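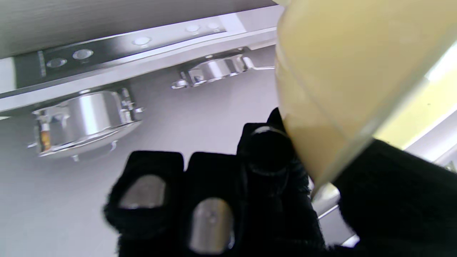

Slide 1. Pale yellow drink in a tilted container, lights and chrome fixtures behind.

Drinks at the Counter: Level, Light and Tilt
Speaker notes, Cedton small-format catering session, 24/01/2021

Slide 1, title
Leave the slide up while people sit down. Start with the liquid. It is opaque and pale yellow, brighter toward the top and a duller beige low down on the left, where it is in shadow. Ask the room what they would call the color. Expect two or three answers. Do not settle it.
State the scope: thick cold drinks, served by hand, in clear or translucent containers. Hot drinks were covered in the December session. Carbonated drinks are out of scope.

Slide 2, terms
Fill line: the height the recipe card asks for, measured with the container standing level.
Read line: the height the person at the counter sees.
Residue band: the film left on the inside wall after the level drops. It is translucent with thin drinks and nearly opaque with banana or yogurt bases.
The distinction between fill line and read line carries the whole talk. Repeat it once.

Slide 3, where the numbers come from
Servings were logged at the Rokholm counter over one month. Total logged: 1156. Standard serving 400 ml, small serving 300 ml. Recipe cards were not changed during the log.
Each serving was weighed after filling and the weight converted to volume using the density on the card. The scale was zeroed with the empty container on it. Containers with chipped rims were pulled before the log began and do not appear in the data.
If asked for the raw sheets: Brunmont keeps them, and requests go through the session desk.

Slide 4, tilt
Point back to slide 1 from memory, do not flip back. In a tilted container the surface stays level and the wall does not, so the liquid stands higher against one side than against the other. Anyone reading from the high side overestimates.
The error grows with the width of the container. A narrow tumbler forgives a slight tilt. A wide pitcher does not.
Thick drinks add a second error. They are slow to level out, and a reading taken right after the container is moved is a reading of the residue band. Wait, then read.
Counter rule used at Rokholm: set it down, count to five, read at eye height. New staff resisted the count for the first week. The logged spread narrowed once it was enforced. I do not have a clean figure for how much, as the two container types were changed over in the same week.

Slide 5, overhead light
A row of small round lights above a work area gives strong light on the upper part of a container and much less on the lower part. With a pale opaque liquid the top looks more saturated and the bottom looks dull. People read this as separation. It may be separation, or it may be shadow.
Test: turn the container a quarter turn where it stands. Shadow stays on the same side. Sediment travels with the container.
Second test, if the first is unclear: hold a white card behind the lower half. This works for translucent walls only.
Mention that plain light gray walls are easier to work against than patterned tile. A thin lighter band near the base of a translucent container shows up against a plain background and gets lost against a busy one.
PAUSE for questions here. The lighting questions usually come early and run long.

Slide 6, shiny metal near the work area
Chrome surfaces throw small bright reflections onto nearby walls and containers. On clear plastic or glass these can be mistaken for a level line. The reflection moves when the viewer moves and the level does not.
At the Godoy counter the finish was changed to brushed metal for this reason. Brushed metal has a softer sheen but shows dried splashes sooner and needs wiping more often. Give both sides. There is no recommendation on this slide.

Slide 7, container material
Plastic: lighter, scratches, turns cloudy with repeated washing. A cloudy wall hides the residue band and makes the read line vague.
Glass: stays clear, heavier when full, chips at the rim.
The Godoy counter replaces plastic after 100 wash cycles. That number was picked for convenience and has not been tested. Say so.
Marked lines: printed marks wear off, molded marks last but are hard to see through an opaque drink. The compromise at Rokholm is a molded mark on the outer wall, inked again when it fades.

Slide 8, results
Most out-of-range servings were over the line, few were under. Small servings were out of range more often than standard ones. The likely cause is that both sizes used the same container, so the 300 ml mark sat in the wide part of the wall, where a small difference in height is a larger difference in volume.
Changes made since: separate container for small servings, mark raised to the narrow section. A repeat log is planned and has no date.
Do not read the table aloud. Point to the third column.

Slide 9, cleaning
Rinse cold first. Warm water sets dairy film on the wall.
Bottle brush for the lower corner, where the wall meets the base. A sponge does not reach it.
Dry upside down on a rack with an air gap. Do not stack wet.
Check against the light before use. Film shows as a gray haze on a dry container and is invisible on a wet one.

Slide 10, questions likely to come up
Lids: a lid does not change the reading, but foam under the lid does. Read before closing.
Foam in general: the recipe cards exclude it. Let it drop or skim it.
Color matching between batches: outside the log. Fruit varies. Brunmont tried a printed color strip and dropped it after the strip faded.
Automatic fill: used at Cedton for water and thin juice. It clogged on thick bases.

Handout is two pages, level rule on the front and cleaning order on the back. Copies are at the door. Total running time is 25 minutes without questions; if short, cut slide 6 and the second half of slide 7.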